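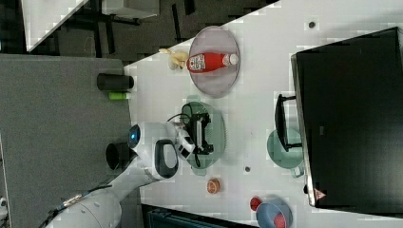
The play table mid-session: plates, ketchup bottle, banana.

Play kitchen table - your questions

Updated 15/05/2019 by Esi

Quick answers to what people keep emailing. Longer ones, ask at the desk.

Which plates go out?
The plain round ones. Dark green, pale mint, the see-through lavender-grey. Any order, they don't match and aren't meant to. Bowls go out too, the blue-grey is fine for small red bits.

Is there real ketchup in the bottle?
Please treat every bottle as if there is. Cap on, always. Lying on its side on a plate is OK, on the carpet is not.

Can children put the banana in their mouths?
No. Toy food is for the table. If it does get chewed, put it in the washing-up tub by the sink, not back in the crate.

How do I clean the plates?
Warm water, drop of washing-up liquid, dry with a tea towel. No dishwasher, Gergely tried it and we lost 4 plates to warping.

And the tabletop?
Damp cloth. It's white so it shows everything. Felt tip comes off if you get to it the same day. Don't let water sit by the two small holes, wipe round them and dry.

What are the black cups for?
Drinks, pens, hats for teddies. Whatever they like. They roll, so stand them up before you leave the table.

There's a monitor on the table, can I move it?
No, leave it were it is. Ask Máté Szabó if you need the space. Plates do slide under the stand so have a look there before you report one missing.

How many pieces in a full set?
80 in the Skostmont set, counting cutlery. The big Bulemberg crate has 247, so please don't tip the whole lot out for a half hour slot.

Can I borrow a set for a party?
Yes, members only. Small set only. Email Gisela Carrasco with your date and she'll say yes or no. Back the next morning, washed.

I lost a piece. Do I pay?
One or two, don't worry about it. More than that we'll ask for a replacement, any make, Katona or Flusteo sizes both fit the crates.

Can I donate old toy food?
Not untill September. Cupboard is full. After that yes please, espeically fruit. Nothing with batteries.

Where does it all go at the end?
Food in the crate, plates stacked big to small, cups on top. Lid on. Crate on the low shelf.

Something else?
Ask for Esi Amegashie or Máté Antal at the desk.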